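How to Put Together a Slider Module for a Puzzle-Edge Task Board
By Paweena Kaewmanee
Aug 25, 2021
Print | E-mail | 21 shares | 2 comments

The slider module is the one I build first, as the rest of the board can be lined up against it. You need the module plate, two slider buttons, four small black screws and the number label.

Lay the plate face up on a flat table. Drop one button into each slot before you put in any screws. The button with the triangle pointing down goes in the upper slot and the one pointing up goes in the lower slot, so both point at the label between them.

Put a screw at each end of both slots. Turn them until the heads sit down on the plate, then stop - overtightening bows the plastic and the button will drag.

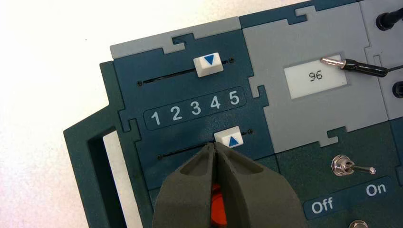

Press the label on between the slots with the 1 at the left. Run each button from 1 to 5 and back a few times. If it catches, back off the screw at that end by a quarter turn and try again.

Now join the module to its neighbors. Set the tabs over the notches and push straight down with your thumb, working from one corner. Don't slide them in from the side - the tabs are easy to chip. The light gray border strips go on last.

Wipe the slots with a dry cloth every 200 runs or so. Oil collects dust and makes things worse.

Next in September: wiring the Urkel board
E-mail this page | Print this page | 831 views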